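Urban Infrastructure and Local Government
Handout 6 - Storm drains, permits and who pays

Read before section. Bring the Taltstead packet, we'll use the maps on the back.

Where we left off: runoff goes up when soil gets covered. Roofs, parking lots, driveways. Last week was the physics of it, this week is the politics. Most of what goes wrong in a flooded city was approved by somebody, in writing, years earlier.

Key terms
Impervious cover - anything rain can't soak into.
Design storm - the storm a pipe is sized for. Bigger storms will come. The question is how often and who gets wet.
Detention basin - holds water back, lets it out slow.
Variance - permission to skip a rule. Remember this one.

Case 1: Taltstead
Old rail town, flat, one creek. The original drains were laid for the blocks near the station and nothing else. Then the east side filled in, 1,207 new lots approved over 20 years, and almost all of them hooked up to the same trunk line. Every single project came with a drainage study. Every study looked at its own parcel and said the effect was minor. Add them up and the trunk line is over capacity in an ordinary spring rain.

This is the cumulative impact problem. It WILL be on the midterm. No one permit broke the system. There was no office whose job was to add up the permits - planning had the lots, public works had the pipes, and the two kept seperate maps until the flood in May.

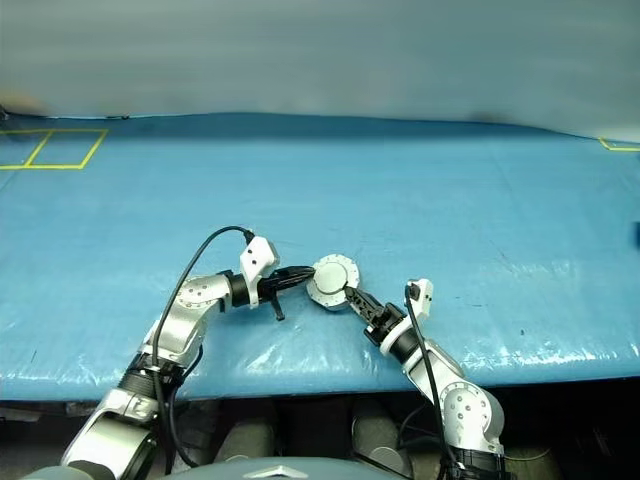
Fig. 6.1. Tabletop with two robot arms and a round disc with a scalloped rim.

Case 2: Trurkstead
Same county, uphill, different choices. Trurkstead wrote a stormwater fee into its utility bill. You pay by how much of your lot is covered. Big box stores pay a lot, a small house pays a little. Money can only go to drains and basins, can't be moved to the general fund.

Results mixed. Good: 40 basins built or dug out, regular cleaning of inlets. Bad: churches and schools fought the fee and won a discount, and renters ended up paying through higher rent with no say in it. Also the uphill town drains to the downhill town. Whatever Trurkstead doesn't hold, Taltstead gets. There is still no agreement between them on this.

The Miltum parcel
Worth its own section. Former wetland on the town line. Imhof (the developer, same one as in handout 4) asked for 917 units and a variance from the setback along the creek. Staff said no. Council said yes, with conditions. Look at the conditions in the packet, page 3, and notice how many have a deadline. The bond was released before the basin was inspected. Legal, by the way - the ordinance only asked for a signed certificate from the developers' own engineer.

Things to argue about in section
- Should the upstream town owe the downstream town money? On what basis?
- Fee or tax. Who escapes each one?
- If a permit was legal and the street floods anyway, is the city responsible? The builder? The person who bought the lot?
- Would a bigger pipe have fixed Taltstead, or just moved the water to the next bend in the creek?

For next time
Read the council minutes in the packet, skip the zoning appendix. One page, typed, on the question you found hardest. Section starts at 2:10, same room.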